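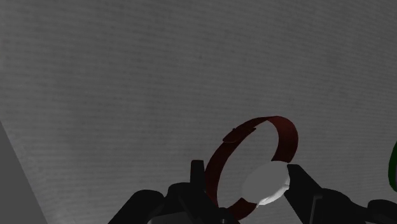

赤いバンドの腕時計のようなものをつかむグリッパー（シミュレーション画面）

作業台の片付けをロボットに任せるのは、まだ早いでしょうか

投稿者：スフレと留守番
2024年6月16日

はじめまして。いつもは読むばかりで、書き込むのは初めてです。長くなってしまうかもしれませんが、おつきあいいただけたらうれしいです。

夫婦で小さな修理の店をしています。自転車、かばんの金具、時計のベルト交換、たまに椅子の脚と、頼まれれば何でもという店です。困っているのは直す仕事そのものより、そのあとの片付けのほうなんです。夕方になると作業台の上に、ペンチやドライバー、お預かりした小物、それに飲みかけのマグカップまで一緒に並んでしまって、毎晩30分はこれを元の場所に戻すのに使っています。主人は腰が悪く、私も最近は細かいものが見えにくくなってきました。

先日、甥に誘われてStolwoodという町の産業展に行ってきました。Plurnardという研究グループの展示で、机の上のものをロボットアームがつかむ画面を見せてもらい、すっかり見入ってしまいました。上に貼ったのがその画面です。本物の腕ではなくコンピューターの中の練習だそうですが、うちで毎日さわっているようなものばかりで、なんだか他人事と思えなくて。

それで教えていただきたいのですが、こういう「台の上のものを分けて、決まった場所に戻す」くらいの仕事は、もう機械に頼めるのでしょうか。それともまだ何年も先の話なのでしょうか。予算のこともありますが、まずはできるかどうかが知りたいです。家の台所でも使えたらいいなあ、などと欲張ったことも考えています。

もう一枚、少し離れたところから見た画面もいただいてきたので、貼っておきますね。

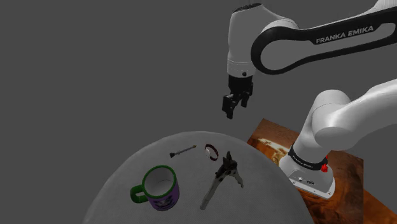 うちの作業台は四角で、もっとずっと散らかっています（お恥ずかしい）。置く場所は決まっていて、工具は壁の板に掛けるもの、引き出しに入れるもの、お客様のものは札をつけて棚へ、という三通りです。マグカップは流しに下げてくれるだけで十分です。掛けるのが無理なら、箱に分けてくれるだけでもずいぶん助かります。

詳しい方、どうぞよろしくお願いいたします。

投稿者：油さし二代目

こんにちは。読んでいて、うちの作業場のことかと思いました。食品機械の部品を作る工場で長いこと設備の面倒を見ている者です。ロボットの研究者ではありませんので、現場で見てきた範囲の話としてお読みください。

先に答えから書きますと、「条件をそろえた台の上で、決まったものを箱に分ける」ならできます。「散らかった台を、見て判断して片付ける」のは、任せきりにするにはまだ心もとない、というのが私の感触です。

少し細かくお話しします。工場のアームが得意なのは、同じものが同じ向きで同じところに来る仕事です。うちの一台も、同じ形の金具を朝から晩まで、文句も言わずに並べ替えています。ところが、その金具が横向きに倒れて流れてくると、とたんに止まります。カメラをつけて向きを見分けるようにしたら、だいぶましになりましたが、光り方が変わると見失うことがあり、窓際のブラインドは一年中閉めたままです。

さて、お店の作業台に出てくる品物ですが、ひとつずつ難しさが違うんですね。

マグカップは大きくて、立っていればつかみやすいほうです。ただ、中身が残っているかどうかで話が変わります。傾けずに運ぶ、こぼしたら気づく、というところまで頼もうとすると急に難しくなります。空のものだけと決めてしまうのがいいと思います。

ペンチは、開いて置かれているか閉じているかで形が変わるので困りものです。片方の柄だけつまむと、持ち上げたときにもう片方がぶらんと動きます。うちで試したときは、要のところを上からつまむと落ち着きました。それから壁の板に掛けるのは、つかむよりもずっと難しいです。箱に入れるだけでよいとおっしゃっているのは、たいへん賢いご判断だと思いますよ。

ドライバーのような細いものは、台にぺたりと寝ているので、指の先が台に当たるぎりぎりまで下ろさないと拾えません。台に薄いゴムのマットを敷いておくと、少し当たっても逃げてくれるのでおすすめです。これは人間の年寄りの指にも優しいです。

時計のベルトは、画面の中では輪の形のまま立派に持ち上がっていますが、本物の革や布だと、くたっと垂れたり、ねじれたりします。計算の世界でも柔らかいものを扱う研究はあるそうですが、私はそこまで詳しくありません。それに、時計の文字盤を硬い指で挟むのは、お客様のものだと思うと私なら怖くて見ていられません。お預かり品だけは、どうかこれからも人の手で棚に運んでください。

費用のこともおたずねになりそうなので、うちの例を書いておきます。以前、Sfakianakisという会社に仕分けの試験を頼んだことがあります。部品を2000個流して、人が手を出さなければならなかったのが169個ありました。担当の方は悪くない数字だと喜んでおられましたが、うちの現場の者は、それならずっとそばについていないといけないじゃないか、という顔をしていました。どちらの気持ちもわかるんです。夜中に無人で動かすつもりなら厳しいし、横で別の仕事をしながら時々見るのなら助かる、というくらいの数字ですね。

ですから、もし今すぐ何か始めるとしたら、機械を買う前に、工具の置き場を浅い箱に変えて、夕方に種類ごとにざっと入れるだけにしてみてはいかがでしょう。人にとって戻しやすい置き場は、後から機械を入れるときにもそのまま役に立ちます。腰のお悪いご主人のためには、箱を台と同じ高さに置いてあげてください。

投稿者：もなか

うちは掃除ロボットだけで満足しています！
ケーブルを食べて止まるので、結局朝いちばんに床を片付けるのは私なんですけど、おかげで部屋はきれいです。腕つきのも早く安くなってほしいですね。台所に来てくれたら大歓迎です。

投稿者：半田の煙

油さし二代目さんの回答がとても丁寧なので、補足だけ。

趣味でFiststeadという中古の小型アームを触っています。10月から始めて、机の上の工具を箱に入れる練習を50回ほどやらせました。シミュレーションでうまくいった動きをそのまま本物に移すと、最初はまず失敗します。机の高さが少し違うだけで指が届かなかったり、逆に机を押してしまったり。画面の中で練習させるのは、何度落としても壊れないという意味でとてもありがたいのですが、その結果がそのまま店で使えるわけではないと思っておいたほうがいいです。

あと、安全のことをひとつ。人のそばで動かす場合は、止めるボタンを手の届くところに必ず置いてください。小さい腕でも、挟まれるとけっこう痛いです。狭いお店なら、腕が動く範囲に椅子を置かないことも大事です。お客様がカウンター越しに手を伸ばされることもあるでしょうし。

台所のほうは、油や水がかかるので私はまだ試していません。濡れた食器は滑るし、形もばらばらなので、作業台よりだいぶ手ごわいと思います。

投稿者：スフレと留守番

皆さま、こんなにご親切に教えてくださって、ありがとうございます。主人にも読んで聞かせました。ペンチの柄がぶらんとなるところで、自分もよくやると笑っておりました。

お客様のものは人の手で、というお話は本当にそのとおりだと思います。ロボットはもう少し待つことにして、まずは浅い箱とゴムのマットを探してみます。ドライバーが拾いにくいのは、私も同じなものですから。箱の深さはどのくらいがよいか、もしおわかりでしたら、また教えてくださいませ。

投稿者：油さし二代目

深さは、いちばん太い工具の柄が半分見えるくらいがつまみやすいですよ。うちでは菓子箱のふたを使っています。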